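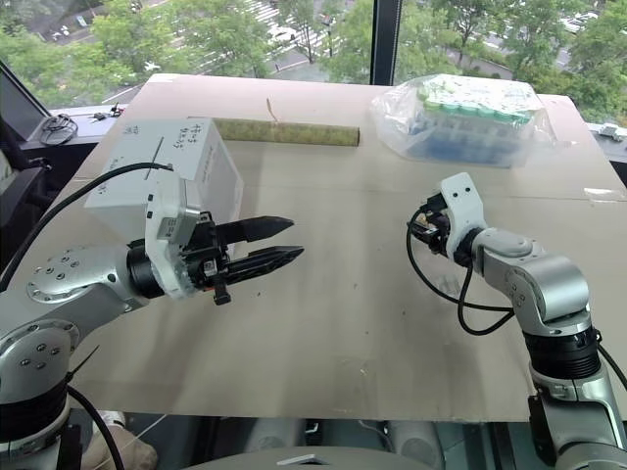
Minutes of the Stores and Shared Rooms Group, Giscombe Building, held in March at 10 a.m. in Room 1623. The meeting dealt chiefly with the large table beside the window and the items left on it. Members noted that the cardboard sheet over the beige tabletop had scuffs and small dark specks across the middle, and that a white box with handwritten Japanese on its top, a cardboard tube in green and beige patterned paper, and a clear plastic bag holding a rack with mint-green caps were all on the table without an entry in the stores register.

Present: Kirsty Cartwright (Chair), Devendra Sachdeva, Brodie Waaka, Matilde Serrano (minutes)
Apologies: Digby Tuhiwai

1. Minutes of the previous meeting
Approved with one correction. Under item 4, "Harawira annex" should read "Harawira corridor." Ms. Serrano to amend the file copy.

2. Matters arising
2.1 The second key to the stores cabinet has been returned and is held at the Giscombe front desk.
2.2 The request for additional shelving remains with the Tumine office. Mr. Waaka had received no reply and was asked to write again.
2.3 Replacement blinds: carried forward.

3. Table covering
3.1 Mr. Sachdeva reported that the present cardboard was laid when the room was reassigned and has not been changed. He proposed fitting a fresh sheet now and at the start of each term.
3.2 Mr. Waaka asked whether a rubber mat would last longer. The Chair observed that a mat had been tried in the Harawira corridor and had curled at the corners. Mr. Waaka wished it recorded that the corridor mat had been stored rolled up before use.
3.3 Members discussed the seam on the right side of the sheet. It was agreed that the new covering should be a single piece if the supplier can provide one, and otherwise that the join should be taped flat along its whole length.
3.4 Agreed: to order cardboard sheets from Gonadska, at a cost not exceeding 200 dollars including delivery. A mat may be considered again when the budget is next reviewed.
Action: Mr. Sachdeva.

4. Items on the table
4.1 White cardboard box. No member present had placed it there. The writing on the top has not been translated. Mr. Tuhiwai, in his written comments, suggested asking the visitors' office for help before the box is moved to the cabinet. Agreed. The original writing is to be left uncovered, and any English label is to go on the side.
Action: Ms. Serrano.
4.2 Patterned tube. Mr. Waaka believed it belonged with the display materials but could not be certain. It is to be offered to the display team. If unclaimed after 30 days it will be kept in the cabinet with the wrapping paper left on.
Action: Mr. Waaka.
4.3 Rack in plastic bag. The Chair asked that the bag remain closed until the contents have been identified. The rack is to be kept upright and moved in its bag. Mr. Sachdeva will check it against the order book.
Action: Mr. Sachdeva.
4.4 The string or wire behind the tube was mentioned. Mr. Sachdeva will look at it when the covering is changed.

5. Ledge by the window
5.1 The Chair noted the coiled cable and small black items kept on the ledge. Ms. Serrano proposed a shallow tray. Mr. Waaka considered that a tray would collect more items than the ledge does at present. After discussion it was agreed to try one tray until the end of term.
5.2 Cables are to be coiled and tagged with the name of the section using them. Tags are available from the front desk.
Action: Ms. Serrano.

6. Register of stored items
6.1 The register currently runs to roughly ten pages, several of them out of order. Members agreed that each entry should give the item, the name of the person storing it, and the month in which it is to be collected.
6.2 Entries without a name will be queried by email before anything is removed. The Chair will circulate the revised sheet.
Action: Ms. Cartwright.

7. Other business
7.1 Mr. Waaka asked that the hallway door be kept shut during deliveries. Noted.
7.2 Mr. Tuhiwai's request for a lower hook for the broom was approved.

8. Next meeting
To be held in the same room. Date to be confirmed by the Chair. Items for the agenda should reach Ms. Serrano in writing.

The meeting closed at 10:50 a.m.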